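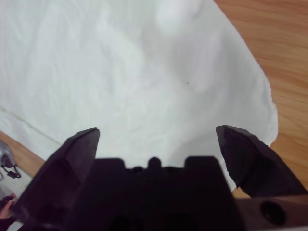 Forums > Small Arms and Grippers > Faults and Near Misses > Gripper closed with my hand in it, e-stop "worked"

6 min read

13 replies | 3 shares

wobblyaxis
October 6, 2022

Mods, move this if it belongs under Wiring.

I run a folding cell, which is a grand name for a table, an arm and a lot of cloth. White cloth, because the person who ordered the cloth has never tried to find a corner in it on a wrist camera. The job is pinch a corner, lift, lay it over, let go. On a good morning it does this better than my teenager.

This morning the arm parked itself over the cloth with the fingers open and sat there. Status said WAIT_GRASP. I gave it a while, then hit the e-stop and reached in to flatten a ridge in the fabric that I figured was confusing it. The gripper closed on two of my fingers.

Not hard. I have a red line across two knuckles and a new vocabulary. But the e-stop was down. The arm was dead, brakes on, and the gripper shut anyway.

Setup: Tunen arm, Galtard two-finger gripper, controller firmware 3864. Log has a grasp command going out, then nothing, then the stop, then the gripper reporting closed 900 ms after the stop. Has anyone seen this?

-----

pliers_not_included

Is the gripper on the same supply as the arm?

-----

wobblyaxis

It has its own brick. Came that way from the integrator.

-----

pliers_not_included

Then your e-stop stops the arm. The gripper has no idea you pressed anything. It got a close command late and it closed, like a good boy.

-----

Mortimer Escobedo

Going to disagree with the above a little. On the Galtard you WANT power held through a stop. If it's carrying something heavy and you cut power, it drops it on your foot. The manual has a whole page on this. The gripper holding state is by design.

What isn't by design is a command executing after the stop. That's a queue problem and you fix it in software. Flush the buffer on the stop signal. I did ours in an afternoon.

-----

pliers_not_included

He's folding napkins, Mortimer. What's it going to drop on his foot.

-----

Mortimer Escobedo

The principle doesn't change with the payload.

-----

pliers_not_included

The risk assessment does! That's the entire reason there's a form!

-----

wobblyaxis

They're towels, for the record.

-----

gantrygoblin

Can we go back to the part where it sat there with the jaws open. That's your actual fault. A stop that doesn't stop the gripper has been true since the day it was installed, you just hadn't put your hand in it yet. What was the 900 ms thing waiting on?

I had one hang like that in July and it was the vision. The corner finder on mine wanted a confidence over some threshold, and on plain fabric it would hover just under it forever. Then a shadow moves, or somebody leans over the table, and it clears the bar and off it goes. If you reached in and your sleeve went across the camera you may have pulled the trigger yourself.

-----

wobblyaxis

Oh I don't like that at all.

Checked. Grasp requests in the log for that cycle: 1164 attempts, every one rejected as low confidence, then one accepted. The accepted one is after the e-stop. So the vision box kept running, because of course it's on its own supply too, and it decided that my hand was the best corner it had seen all day.

My earlier post says the grasp command went out before the stop. I was reading the request line as the command line. They're both called GRASP. Thanks, whoever did that.

-----

gantrygoblin

There it is.

-----

Mortimer Escobedo

So it wasn't a queued command.

-----

pliers_not_included

So flushing the buffer would have done nothing.

-----

Mortimer Escobedo

It would have done nothing in THIS case. I'd still flush it.

-----

Meirion Rowlands

I do machine safety for a living so sorry in advance for the tone.

Software is the wrong layer for this. You can flush, gate, filter and raise the threshold and you should probably do the last one, but none of it is a stop. Put the gripper supply through a contact on the safety relay. If the part can't be allowed to drop, pick a gripper that holds mechanically when power goes, and then work out how you'd get somebody's hand out of it. Check what yours does before you rewire anything. Some stay where they are, some relax, and a sprung one will close, in which case cutting power has made your life worse.

Then test it with the gripper moving. Everyone tests the stop with the arm swinging about because it looks dramatic. Command a close, hit the button halfway, see where the fingers end up. Use a pencil.

And the stop button isn't how you make it safe to reach in, either. If you're in there every shift smoothing fabric, you need a proper way to isolate the cell, one you can lock, with the key in your pocket.

-----

wobblyaxis

Every shift is generous. It's more like every fourth towel.

-----

Meirion Rowlands

I'm going to pretend I didn't read that.

-----

tablesaw_tina

Unpopular opinion but those fingers couldn't crush a grape. We have the same gripper at the Curnville shop and people feed it by hand all day. If I had to lock out for every wrinkle I'd get nothing done.

-----

Meirion Rowlands

Force is adjustable on most of these and the setting tends to creep up the first time it drops something. Do you know what yours is set to today?

-----

tablesaw_tina

...I'll look.

-----

tablesaw_tina

It's on max.

-----

gantrygoblin

lol

-----

wobblyaxis

Update for whoever finds this in a search.

Talked to Oyelaran, who put the cell in. They said the separate gripper supply was "as per the drawing," and sent me the drawing, and it is. There's a dotted line around it labeled FUTURE. I asked when the future was and they're getting back to me.

In the meantime I ran the gripper supply through the spare contact on the relay myself – yes, Meirion, after checking what it does unpowered. Mine stays put and you can push the fingers apart by hand. Did the pencil test ten or so times, stopped halfway every time. The pencil has tooth marks from the first try, when I'd wired to the wrong pair of terminals.

Vision now needs the cell to be in the run state before it's allowed to accept anything. I also turned the force down to where it can just about lift a towel. A padlock is on order for the isolator. Until that arrives the key arrangement is me unplugging it and putting the plug in my shirt pocket, still attached to the cable, so I can't go far.

Still hangs on the ridges. Going to try a darker cloth.

-----

Mortimer Escobedo

Did you flush the buffer?

-----

wobblyaxis

I flushed the buffer, Mortimer.

-----

pliers_not_included

Darker cloth won't help you much if the gripper's black too, fyi. Try something in the middle. We ended up with a sort of mustard and it finds corners fine, but it makes the whole shop look like 1974.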